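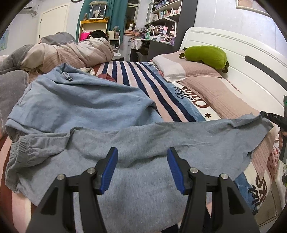
Week 5: Paper, Porridge and the Problem of the Official Denial

Military history has a reputation for arrows on maps, and if that is what you enrolled for, Tadhg Geraghty's unit down the hall has plenty. We are spending this week on supply. Armies are mostly made of people waiting for things: boots, flour, mail, a decision. Take a grey knit with a gathered cuff, spread flat on a bed. To the person who owns it, it is something to wear. To a quartermaster it is a line in a ledger, and to the historian who turns up 80 years later it is very often only the line in the ledger, the garment having gone to the moths. Most of what we know about how ordinary soldiers lived comes from somebody's attempt to account for their clothing.

Before the tutorial, please read the Ververidis chapter (in the course reader, the one with the crooked page numbers) and the two Prikmont letters. The reader costs the same as last year. The binding is worse.

1. What a depot was for

Prikmont was a supply depot. It fired on no one and was, as far as we can tell, never fired upon. It stood beside a rail siding, and it existed to receive goods in large amounts and send them out in small ones. The men posted there found this dull and said so at length in their letters, for which we are grateful.

The depot kept three sorts of record, and you should be able to tell them apart by the time of the essay.

The receipt book lists what came in. It is written in a clear hand and is mostly wrong. Clerks signed for the number on the waybill, and the number on the waybill was an ambition.

The issue book lists what went out. It is written in several hands, some of them in a hurry, and is rather better. The person collecting the blankets had a strong interest in the number of blankets.

The loss book lists everything that fell between the other two. Chrysanthi Ververidis calls it "the depot's only work of imagination". Rats appear in it often. According to the loss book the rats of Prikmont ate rope, candles, tinned milk and, in one bad February, a bicycle.

2. The 567 coats

You will meet this case again in the exam period, so pay attention now and save yourself the grief.

A convoy left Prikmont for the forward store at Brusmont carrying 567 winter coats. The issue book says so. Brusmont's receipt book has no entry for coats at all that month. When the commander at Brusmont wrote to complain that his men were cold, headquarters replied that no coats had been sent, that the coats sent had arrived, and that the matter of the coats was closed. All of this is in a single letter. Read it twice. It doesn't improve, but you start to admire the nerve.

For a long time historians took one of two positions. The first was that the coats were stolen along the way and sold, which has the charm of simplicity. The second was that they never existed and the issue book was padded to cover an older shortage. Ververidis went through the private papers of the drivers' families and found a third possibility: the convoy was turned around by verbal order and the coats were given to a civilian hospital. The officer who gave the order had no authority to do it. Admitting the coats had gone there meant admitting he had done it, and he was by then rather senior.

I find her case persuasive. Efthymia Tzavaras does not, and her review (also in the reader, straight after the chapter, so the two can glare at each other) makes a fair point about drivers' memories. Seven men gave accounts, and they agree on the hospital and on almost nothing else. Two remember snow. One remembers a brass band.

3. How to read a denial

Official denials are useful documents once you stop being cross with them. Try the following when you look at the headquarters letter.

Ask what is being denied, word for word. "No coats were issued to that unit" and "no coats were issued" are different claims, and the gap between them may be big enough to drive a convoy through.

Ask who had to sign it. The headquarters letter is signed "for" the colonel by a captain who had been in the job nine days.

Look at the file around it. A denial with a thick file behind it was work for somebody. A denial with an empty file was either true or very well looked after.

Check the other side's paperwork. The hospital kept a gift register. The page for the month in question is missing, which proves nothing, although I have seen Ververidis's face when she says so.

4. A note on oral history

Fotini Stamatopoulos will take the second hour and talk about interviewing veterans and their children. She has asked me to pass on that a story told the same way every time is not more reliable for it. It may just be well rehearsed. She has also asked that you bring a pen, having been let down before.

Tutorial questions

Which of the three depot books would you trust for the number of coats, and which for the reason they vanished?

Does it matter to the argument that the drivers disagree about the weather?

Tzavaras says the hospital story is "too kind to be left alone". What does she mean, and is it a fair thing to say about evidence?

Essay

2000 words, on either the coats or a supply dispute of your own choosing, cleared with me first. Footnotes are not included in the count, and no, you may not move your argument into them. Nektarios Chatzigeorgiou marks half the pile this year and is the gentler of the two of us until he reaches a missing page reference.

Extensions go through the office before 4 pm. The rats of Prikmont will not be accepted as grounds.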